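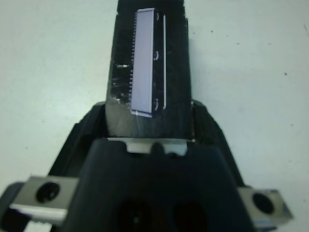 Figure 3. Wrist camera view, black part with connector held between the fingers.

Home Papers Authors Search Previous Next

4.2 Collecting demonstrations

All demonstrations were recorded by remote control on the two-arm Skeltar station. The operator moved a pair of hand-held leader arms, and joint positions and gripper commands were logged together with the wrist and head views. We kept 499 episodes from 17 operators. Each operator had 8 practice trials, which were discarded. Episodes in which the operator let go of either leader arm were removed before training.

The wrist view carries most of the information needed for alignment once the part is grasped, as the fingers hide little of the connector face. The head view is used for the approach and for choosing between cases.
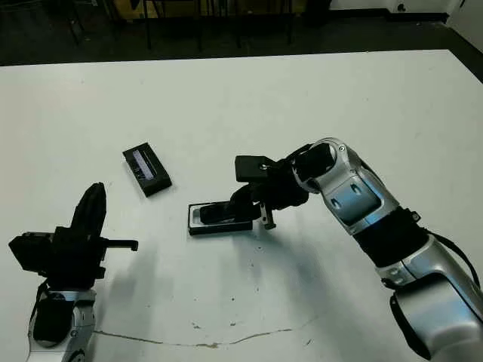

Figure 4. Head view. Right gripper at the near case, left gripper empty.

Both arms were logged in every episode, including periods when one was idle. Trimming these periods, as in the Paradness set, made handovers less reliable in our early tests.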